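Home | Articles | Robotics | Software | Search

Avoreck (grasp planner)

Avoreck is the piece of software that tells a robot hand how to close around something. I've worked on it at Ullolow, so forgive me if I get a bit fond of it! It picks a grip from a library of 2,697 stored hand shapes, then hands it to the motion planner, Olis.

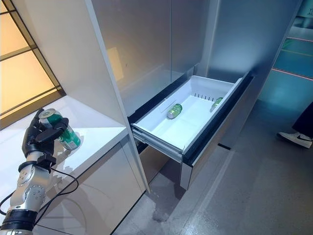 Pavlović

Drinks from a freezer drawer are our favorite test (shiny, round and easy to squash). With a can held sideways, the planner has to wrap the fingers around the middle and still keep the wrist free to turn.

Upright is the other pose we care about, and there the base has to stay level close to the counter.
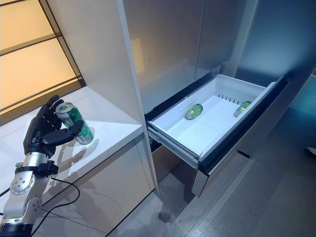
Timing

Olis updates the arm path 100 times a second. The June 2022 release added a slower mode for setting things down.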